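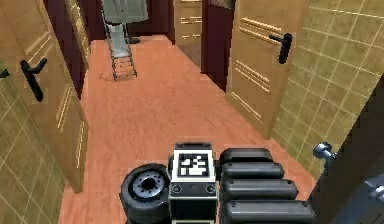 Haugland pauses hallway runs after stopping fault

The home-help robot team at Haugland has put its hallway runs on hold for the time being, after a fault turned up in the part of the software that is supposed to bring the robot to a stop when something is in its way. We know a good many of you have been following the project since it started in January, so we wanted you to hear it from us first, and to hear all of it.

The trouble showed itself during run 715, in the simulated apartment the team uses before anything is tried on a real floor. The robot was told to go down the corridor, keep clear of the doors and the step ladder, and wait. It did see the ladder (the logs are quite clear on that), but the stop command reached the wheels two seconds late, and by then it had driven straight into it. No one was hurt, of course, the whole thing being on a computer, but a late stop is exactly the kind of thing we don't want to find out about in somebody's home!

Folasade Bako, who looks after the driving software, spent most of the week going back through the older logs with Declan Gosling, and between them they found the same delay in 191 earlier runs. It had gone unnoticed in those because the way ahead happened to be clear. The cause seems to be a message queue that fills up when the arm and the wheels are both asking for attention at once, so that the stop has to wait its turn like everything else.

"I'd much sooner lose a month than hurry this one," Folasade told us. "The stop should go to the front of the line every time, and it didn't."

A fix is being written now, and the stop signal will get a channel of its own. After that the plan is to repeat the corridor task over 4000 times, with doors at all sorts of angles, before Mathias Egger signs off on going back to the real robot. The visit day at Clolside will still go ahead, though the robot will be switched off, and Somtochukwu Olatunji will be there to answer questions for anyone who would like to come along and have a chat.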